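2022年10月13日　阴

早上去弗卢瑙的老药房买润喉糖，又被那块铜牌拦住看了半天。牌子上写着“始于1835年”，擦得锃亮，底下压着一行小字，说店里的草药茶配方一代代传下来，从未改动。我每次看到“从未改动”四个字就想问：谁核对过？纸在哪儿？当年的字迹认得清吗？店员很客气，给我倒了一小杯试喝，味道像煮过头的薄荷加一点甘草，喉咙确实舒服了几分钟。热水也能让喉咙舒服几分钟。

最后还是买了润喉糖，没买茶。

这阵子对“老字号”三个字越来越不耐烦。春天的时候，就是三月，去米特贝格住了几天，那边的矿泉也是同一套说法：古时候牧羊人发现受伤的羊喝了泉水就好了，后来贵族来了，再后来修了疗养院。羊的故事我在别处至少听过两个版本，一处是鹿，一处是狗。动物总是先知道，人跟在后面收门票。泉水我也喝了，一股铁锈味，同屋的老太太说喝惯了睡得香。她白天要爬两趟山坡，睡得不香才怪。

下午在家翻那本从旧书摊买来的游记，作者写他在弗卢瑙过冬，通篇没提过什么药房，倒是花了整整两页抱怨客栈的床短。也许那时候药房还没出名，也许他身体好，用不着。我不敢说铜牌一定是假的，只是一个爱抱怨的人，在小镇上咳了一个冬天（他自己写的，咳到二月），居然没进过镇上唯一的药房，这讲不太通。书的扉页上有前一个主人用铅笔记的价钱，70，没写是什么钱。

书里夹着一张拉什蒂牌茶叶的旧广告，折得快断了，上面印着“医生推荐”。哪个医生，推荐给谁，推荐了多少，一概没有。隔了这么多年，超市货架上的说法还是这一句，连字的位置都差不多。我把它又夹回去了，位置记得是在讲雪崩那章。雪崩那章写得倒是好，句子短，没有形容词，像是真的吓着了。

傍晚收到格罗妮亚的订阅邮件，说本月读者突破1000人，感谢大家“共同守护传统智慧”。我订它是为了看里面的老照片，传统智慧那部分一向跳过。这期讲秋天要“润肺”，列了一串东西，梨、蜂蜜、银耳，都是好吃的，我没有意见。可文章后半截说，吃对了可以一冬不感冒。去年我照着吃了，十一月感冒一次，一月又一次，一月那次还发烧。当然有人会说，不吃会更严重。这种话没法反驳，所以也没什么用。

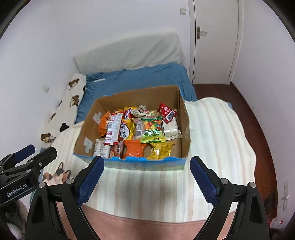 床上那箱零食，晚上边看书边拆。

说到吃，包装上的字也值得怀疑一下。“古法”“手作”“儿时味道”，我的儿时和做广告的人的儿时恐怕不是同一个。小时候吃的糖粘牙，纸揭不干净，连纸一起嚼，真要照那个味道做出来，现在没人肯买。可是手还是会伸过去，这一点我也得承认，怀疑归怀疑，吃归吃。

睡前嗓子又有点痒，含了一颗早上买的润喉糖。盒子背面也印着那个年份，比正面的字还大。凉凉的，含完了还是痒。明天去图书馆问问有没有镇上的旧商户名录，如果查得到药房那一条，我就回去买一包茶，算赔礼。查不到的话，也懒得去跟店员讲。

窗外开始下雨，衣服还没收。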